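The Slow Way to Buy a Robot

Before Donnelly spent a dollar on an arm, it spent a summer moving a block around on a screen 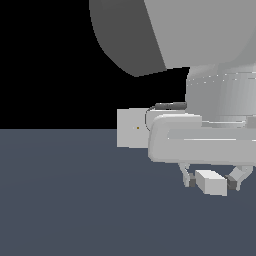

A small white block held between the gripper's dark pads, in simulation.

If you have ever bought a washing machine in a hurry, you already know most of what can go wrong when a small company buys its first robot. You fall for the one in the brochure, you get it home, and then you find out what the hoses cost.

Natália Kováčik would like to spare people that. She looks after equipment planning at Donnelly, a packing shop that puts together boxed sets of craft supplies, and she has the sort of desk where every flat surface has a quote on it. When I came by she moved three of them so I could put my coffee down, and then moved the coffee, too, because it was sitting on the one she needed.

"Everybody wants to talk about the arm," she told me. "I love the arm! But the arm is one line on my sheet."

Her sheet, which she was kind enough to walk me through twice, is mostly made up of the other lines. There is the gripper, and the pads for the gripper, and a spare set of pads after that. There is a table heavy enough not to wander, some fencing, an electrician for a day, and training for the people on both shifts. The gripper quote from Giltix came to $3,093, and she had expected it to be the number that started arguments. It wasn't (the fencing was).

Donnelly had two full proposals on the table, one from Flakurix and one from Orkix, and they were close enough in price that her boss was ready to flip a coin. Kováčik asked for August instead. She wanted the month to try the job in simulation, on an ordinary office computer, with a model of an arm and gripper and a plain block standing in for the product.

It doesn't look like much, and she's the first to say so. The floor is a flat dark blue, the background is black, and the arm picks up its block and puts it down again. She ran it 200 times at the spacing Donnelly uses on its real tables, then went back and went over the misses one at a time, of which there were 21. Most came at the far end of the table, where the arm had to stretch. That told her the table was too long for the job, and a shorter table happens to be a cheaper one, so a line on the sheet went down for once.

She is careful about what the exercise can't tell her. A clean-edged block is a polite sort of object, and a paper sleeve full of embroidery thread is not. Nothing on the screen gets dusty, and no one leans a broom against it. So she has kept money back for a trial with real product at the supplier's own shop, and she won't sign until she has stood there and watched it.

Her advice for anyone starting out is to ask each supplier what the second year costs, and to write the answer down while they are still on the phone. She also likes to hold back enough to cover 6 months of small surprises, a habit she picked up from remodeling her kitchen, about which I heard a good deal and would happily have heard more.

The trial is booked with Orkix. Flakurix has asked for a chance to requote with the shorter table, and she has told them yes.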